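Kitchen > Everyday Tips > Stainless Steel at the Table
October 2019 — by Najwa Akl

I switched our everyday dishes over to stainless steel when the kids were small, and I'd do it again tomorrow! Nothing chips, nothing shatters on a hard floor, and a full set stacks into half a shelf. A few habits keep it looking good, and most of them cost next to nothing.

Dry it right away. Air drying is what leaves those chalky rings, especially if your water is as hard as ours. I keep one tea towel just for metal (an old linen one, washed so often it's gone soft) and give each plate and bowl a quick wipe while it's still warm from the rinse. If rings have already set in, a splash of white vinegar on a damp cloth takes them off in 2 minutes. Rinse, dry, done.

Skip the steel wool. It leaves scratches you'll be looking at for years. For stuck-on rice or egg, fill the bowl with hot water and a spoonful of baking soda and go have your tea. My neighbour Siham Matar uses half a lemon dipped in the same baking soda on her serving bowls, and the shine she gets is wonderful. 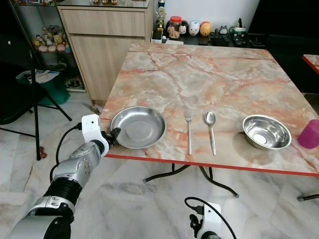 When you do polish, go with the grain if the metal has a brushed look, and in small circles if it's mirror-smooth. A drop of olive oil on a dry cloth evens out the colour of a dull plate — buff it until no oil comes off on your finger, then wash as usual before eating from it.

Setting the table is quicker if you pull everything out in the order it goes down. Plates first, then forks and spoons, then bowls, and cups last so they don't get knocked. I store mine in that same order, left to right along the shelf, and even the youngest can manage it now without asking.

On a glossy tabletop, lift metal dishes instead of sliding them. A grain of salt under a rim can leave a fine scratch, and once you've noticed it you'll see it every supper. Wipe the top with a barely damp cloth, then a dry one, and give the edge band a going-over too, where crumbs love to collect.

Salty leftovers shouldn't sit in steel overnight, by the way. They can pit the surface, and no amount of lemon will bring that back. Move them to a glass container with a lid before bed.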